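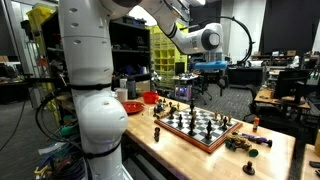 Is the stick factory tour at Rirnico worth the drive if you only play beer league?

Mostly, provided you go on a weekday when the presses are running, and provided you can walk past the factory store with your wallet closed. I managed the first.

Hockey > Gear > Road Trips
6 min read

I have owned a great many hockey sticks and understood none of them. I buy the one that feels right in the shop, break it in a corner against a man twice my age, and go back for another. So when the Clava plant in Rirnico opened its doors for a Friday in January, I took the day off work and drove up to see where my money had been going.

Rirnico is the kind of town where the arena has the best parking and the library shares its furnace. The Clava building sits behind a tire shop, with a sign so modest I passed it and had to turn around at the grain elevator. Visitors meet in the old shipping office, where you get safety glasses, a sticker and a coffee that had been made for an earlier group.

The tour starts in the cold room. Carbon fibre arrives on rolls and has to stay chilled until somebody needs it, and the room is kept at a temperature familiar to anyone who has dressed for a 6 a.m. practice. From there it goes to the cutting tables, then gets wrapped by hand around a form. I had imagined something grander. It looks a lot like rolling up a sleeping bag, done by people who are much better at it than I am and who don't swear.

Clava's retail shaft, the Yook, takes 222 separate pieces of material. Our guide said this twice, I think because the first time no one gasped. After the wrapping, the shaft goes into a heated press, and after that the blade is joined on and the whole business is sanded. The sanding room is loud and everyone in it seemed cheerful.

The part I'd come for was the breaking room. A stick is clamped at both ends and bent until it gives up, and a screen shows how it got there. They broke 2 for us. The first went with a crack that made a grown man in a Vivside Flyers jacket grab his son. The second held on so long that we all got a bit fond of it.

I asked whether the pricey stick lasts longer than the cheap one. The answer, delivered very kindly, was that the pricey stick is lighter. I asked again in different words and learned that it was also quicker to load. I have a shot that could be timed with a sundial, so I let it go.

Lunch was chili in the curling club across the road, which does a good trade on tour days. The beans were fine. Then everyone drifted back to the factory store, where the Yook was on the wall at $397, with last year's model beside it at $318. The difference between them, as far as I could establish, is the green. There is also a bin of blemished sticks with crooked decals, and the regulars had been through it before I'd found my toque.

I bought last year's. It is very light. I took it to our Vivside game that night, made a clean pass to the wrong team on my first shift, and hit the post on my last - the outside of it, but I heard it.

If you go: wear closed shoes, as they do check, and bring a sweater for the cold room. Kids need to be tall enough to see over the rail or they'll spend the breaking room looking at your belt. The side road isn't plowed as early as the highway.

Back to top | Contact the gear desk | © All rights reserved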